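How to Plan a Robot Cell Around the People Who Already Do the Job

Filed under: Shop floor guides

Every sales visit I have sat through starts with a cycle time. Ours, at the electronics repair bench in Flilldale, started with a slide saying two arms could handle 567 boards a week. We were doing 309 by hand. The slide left out who would sort the leads, who would fetch the boxes and who would be standing there when a connector went in crooked. If you have been told to plan a cell like this, here is how I would go about it now.

What you need

A notebook, a stopwatch, two weeks of patience, and the written task list for the job. If there is no written task list, make one before you talk to any vendor.

Step 1. Write down the whole job

Sit at the bench for a full shift. Write down every task, including the ones too dull to mention: untwisting wires, turning a board to read its label, putting a doubtful part aside. Our list came to 84 lines. The Isaksson quote covered 12 of them. The other lines did not vanish, they just stopped having hours assigned to them.

Step 2. Mark each line

Use three marks: A for something the arm will do, P for something a person will still do, and N for new work that exists only when the arm does. Clearing a stopped arm is N. So is laying parts out in the same spot each time. Be stingy with the A's. A task the vendor has done once in a demo gets a P until you have seen it done through a whole shift, with your parts.

Step 3. Put hours on the P and N lines

Time them yourself. Ask the bench crew to check your numbers, and change them when they say you are wrong. Then compare the total with what the job takes today. If the gap is small, the cell may still be worth having for the sake of people's wrists, but say so plainly and stop calling it a labor saving.

Step 4. Draw the floor as well as the table

Vendor drawings tend to end at the table edge. Yours should go out at least a couple of paces on every side. Mark where people stand, where chairs go, and the route of each power and signal cable. Decide which cables get a cover or an overhead run, and price that in. It was missing from all of our quotes.

Step 5. Try it with the awkward parts

Bring the parts your crew complains about. Rigid housings are easy to show off. Loose leads are another matter – they spring, they cross over each other, and a small plug can end up facing any direction.
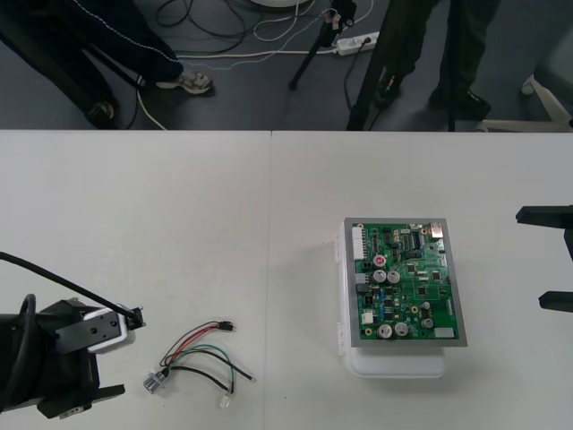 Two-arm bench with loose wires on the left and a circuit board on a white plastic box on the right. Note the cables on the floor behind.

Keep your own tally during the trial. Record every time a person reaches in, even for a second. The Billis software we tried logged a touch only if somebody pressed stop, so a quick nudge to a wire counted as unattended running.

Step 6. Settle the jobs before you sign

Write down who tends the cell, what grade that work is, and who trains them. "Redeployed to higher-value tasks" is a phrase, so ask for the tasks. If tending means watching for an alarm for hours on end, rotate it. Put the agreement in the same folder as the purchase order, and go back to your P and N hours after the first month of running.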